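Vurkadora Gripper Project: Getting a Robot Arm to Pick Up Soft Packets
Student project report, Clendine Robotics Club, February 5, 2020

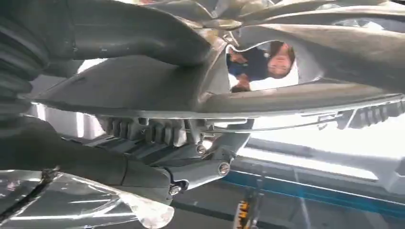
Page 8

Background

Our club has had the arm since July. Last term's group got it to lift blocks and stack them, and their report covers the controller and the safety rules, so we have left those out. Our task was to pick up soft packets and drop them in a tray. A block stays the same shape when you squeeze it. A plastic bag folds, slides and shines, and the program we inherited had trouble with all three.

The project was called Vurkadora, after the test rig we built for it. The group leader was Nanami Hamada, who also wrote most of the control program.

The gripper

The gripper housing is a large grey shell with an oval opening in it. Under its lower edge are ribbed sections, and below those is the metal bracket that joins onto the dark grey arm segment. The bracket screws have recessed sockets, so keep the right key with the rig. We lost ours twice and had to borrow from the bike shed.

The housing was already scuffed when we started. We did not repaint it. We took the gripper off once to check the wiring and put it back on the same day, and after that the zero position was slightly out. It took us two meetings to work out why our saved positions had all shifted. Anyone who removes the gripper should run the zero routine before doing anything else.

Method

We used clear plastic bags with a short piece of cord or a few washers inside. Each bag was laid on the bench in one of eight marked spots. The program moved the arm over the spot, lowered it, closed the gripper, lifted, and moved to the tray. A run counted as a success if the bag landed in the tray without anyone touching it.

We did 300 runs with the old settings and 300 with the new ones. In the new settings the gripper closes in two steps. It closes most of the way at normal speed, pauses, then closes the rest slowly. The pause is set to 2000 milliseconds. We tried shorter pauses, but the bag was often still moving when the second step began.

Results

With the old settings the gripper usually caught only the top fold of the bag, and the bag slid out during the lift. With the new settings most of the bags reached the tray. The washer bags did better than the cord bags. We think this is because the washers sit in one corner and pull the plastic tight, but we did not test that separately.

The worst spots were the two closest to the window. Glare on the plastic confused the camera in the afternoon, and the program would aim for a bright fold instead of the middle of the bag. Closing the blinds helped. We also tried a matte sheet under the bags and saw no difference.

Problems

The controller stopped with error 2711 several times in the first month. The manual lists it as a joint limit warning. Our approach path was bringing the wrist too far around, and the errors went away once we moved the tray closer to the base.

Log files were named by whoever was at the keyboard, and some of the early ones could not be matched to a run. We repeated those runs.

Work for next term

The program still needs the bags to be in marked spots. The next group could try scattered bags, or bags that overlap. The two-step close should also be tested on paper envelopes and cloth, which we ran out of time for. The code and the log files are in the club folder under Vurkadora, and the marked bench sheet is rolled up behind the tool cabinet.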